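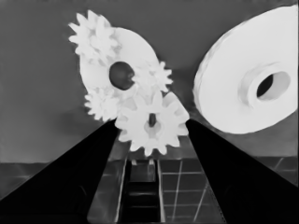 One of the small gears at the fingertips, in simulation.

Most shops that buy an assembly robot now get a simulated run of the job before the machine arrives. I think that run should count for something in the safety file. I also think it should count for less than it does at many companies, and that the rules should say so in plain words.

The standards we work under were written with a physical cell in mind. They ask for a risk assessment, and a good one names the task, the parts, the people nearby and the ways each step can go wrong. They have far less to say about what a simulation proves. So every supplier decides for itself. At Huvthorpe, where I spent 4 years reviewing cells before sign-off, I read files that gave the simulation one sentence. I read others where it was the whole argument.

The file for the Emamen gear cell was one of the second kind. It reported 400 simulated runs and 3 dropped parts. Nowhere did it list the friction values used for the fingers, or the tolerance on the bores, or whether the parts were ever started out of position. Without those, the drop count can't be compared with anything. I sent it back. It returned in August with 42 pages added, and the friction values were on the last one.

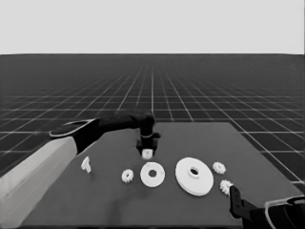

Two-arm gear job, simulated. The left gripper has a small white part; the rest are on the table.

A job with two arms over one table makes the gap easy to see. A simulator will tell you whether the arms can reach the parts and whether their paths cross. It is good at that and I would trust it. What it tells you about grip depends on numbers somebody typed in. A real gear may have oil on it. A real finger pad wears down. No person leans over a simulated table to pick up a washer unless somebody has put one there.

My proposal is short. Any simulated result used in a risk assessment should come with a list of its assumptions on the first page, signed by the person who set them. Each assumption should be marked as measured, taken from a data sheet, or guessed. Any guess that affects holding a part, or stopping near a person, should be tested on the real cell before the guards are approved.

Sunee Thaweesak, who ran integration for Rerkier, told me this would add a week to every project and that small customers would not pay for it. She may be right about the week. I have seen longer delays from finding out on site that the parts slip. For a small cell I would accept a shorter list, but I would not accept a missing one.

The same list should stay with the cell after handover. When the parts change or the fingers are replaced, someone has to know which of the old results still hold. At Ren the simulation files were deleted when the project closed, and the next engineer started over.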